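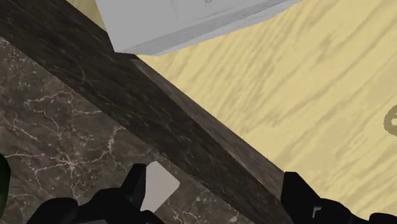 Tomulell Releases Gripper Setup and Maintenance Procedure for Clenwood Countertop Cell

CLENWOOD, October – Tomulell today released a revised setup and maintenance procedure for the two-finger gripper used in its Clenwood countertop handling cell. The procedure covers finger alignment, camera position, simulation checks and scheduled service. It replaces the commissioning notes issued with the cell and applies to both the physical arm and its simulated counterpart.

The cell is configured to pick up thin, flat parts from stone work surfaces. Parts of this type leave little height for the fingers to close on, and a small error in finger level can cause one tip to touch the surface before the other. The earlier notes set finger level once, at installation. Under the revised procedure it is checked at the start of each shift and after any contact fault.

"Most of the stops we logged came down to finger level or a shifted camera bracket," said Perla Cuevas, maintenance lead at Tomulell. "Both can be found with a feeler gauge and a reference plate. The old notes didn't say when to look."

Setup begins with the arm parked and power to the gripper isolated. The technician cleans both finger faces, seats the fingers against their stops and tightens the mounting screws in a cross pattern. Power is then restored and the gripper is cycled 100 times without a part. Finger level is measured at the end of the cycle run. If the difference between the tips exceeds 0.2 millimeters, the fingers are removed and the seats inspected for debris.

Camera position is checked next. The wrist camera looks down past the fingers at a steep angle, and both tips must remain in view when the gripper is open. A bracket that has moved is reset to its scribed marks before any calibration value is changed.

Each new pick routine is run in simulation before it is loaded to the arm. The simulated cell includes a dark, veined marble countertop with a raised edge, over a light wood floor. Approach paths are tested near the raised edge, where clearance for the outer finger is lowest. A routine is accepted after 200 simulated runs with no finger contact against the stone.

"The veining matters to the vision setup," said Teodoro Bermúdez, controls engineer. "A pale vein and the edge of a pale part can produce a similar response. We adjust the edge threshold on the patterned surface first and then confirm it on a plain one."

Scheduled service includes replacement of the finger pads, inspection of the wrist cable and a check of the closing force. Under the revised schedule, the work takes up to 5 hours per cell. Worn pads are replaced as a pair. Calibration files are saved under the cell number and the previous version is kept.

The procedure was reviewed by Shalini Grewal of Stullico, which supplies integration services for the Clenwood site. Operators with cells commissioned under the earlier notes should complete the finger level and camera checks before loading new routines.

Copies of the procedure and the blank service log are available from the Tomulell service desk.

Media contact: Consuelo Gallegos, Tomulell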